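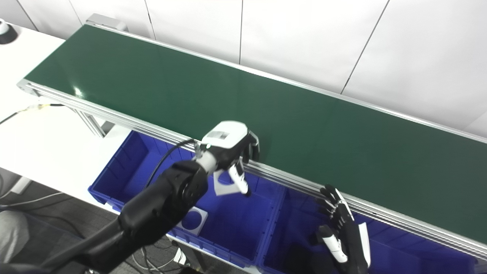
Figure 2. Both hands at the near rail, bins in the receiving position.

6 min read

Section 13. Positioning the Sorting Cell and Checking Hand Clearance

This section applies to the Grosent two-hand sorting cell installed alongside an Ultach belt conveyor. It covers the position of the receiving bins, the clearance between the hands and the conveyor rail, and the routing of cables at the arm. Complete it after the initial installation, after any replacement of a hand or wrist, and whenever the conveyor has been moved.

Only trained personnel may carry out this work.

CAUTION: Keep clear of both arms whenever drive power is on. The hands can close without an audible signal.

13.1 Before you begin

1. Stop the conveyor from the operator panel and wait until the belt has come to rest.
2. Set the cell to Service mode. The speed limit is then fixed at 200 mm per second.
3. Remove all parts from the belt. Parts already in the bins may remain there during sections 13.2 and 13.3.
4. Check that the support legs of the conveyor stand firmly on the floor. If a leg can be rocked by hand, adjust it before going further.

13.2 Placing the bins

1. Place the two blue bins side by side in front of the conveyor, with their inner edges touching.
2. Slide both bins under the near rail until they meet the floor stops.
3. Confirm that each bin sits flat. A bin resting on a cable will tilt, and released parts may strike its rim.
4. On the operator panel, open Bin Setup and confirm the left and right positions separately.

NOTE: Flat cut parts, such as cards with a circular opening, tend to slide when they land. They need not lie in the center of the bin. Empty the bin when the parts overlap enough to reach the fill line.

13.3 Checking hand clearance

1. Release the brakes on the left arm and guide it by the forearm to the near edge of the belt. Do not pull on the fingers or the thumb.
2. Lower the hand until the fingertips point down toward the belt edge, then apply the brakes.
3. Measure the gap between the fingertips and the rail. The smallest permitted gap is 13 mm.
4. Repeat steps 1 to 3 for the right arm, approaching the rail from below with the fingers raised.
5. Select Store Clearance. The panel shows both values. If they differ by more than 2 mm, repeat the measurement on both sides.

CAUTION: The grooves in the side rail can catch a fingertip. Do not drag a hand along the rail with the brakes released.

13.4 Cable routing

1. Inspect the black cable between the wrist and the arm. It must form an open loop and must not be pulled tight at any wrist angle.
2. Turn the wrist slowly through its full range and watch the loop. If it touches the bin or the rail, loosen the clip on the arm, shorten the loop, and tighten the clip again.
3. Gather any cables lying on the floor beneath the bins and secure them before returning the cell to Automatic mode. Cap unused plugs.

13.5 Test run

1. Return the cell to Automatic mode and start the conveyor at its lowest speed.
2. Run 300 cycles with the Itau test cards supplied with the cell.
3. Stop the cell if either hand touches the rail, and return to section 13.3.
4. Enter the result in the maintenance record. Spare wrist clips are listed in the parts catalog under Iwasaki.

Revised 19/01/2024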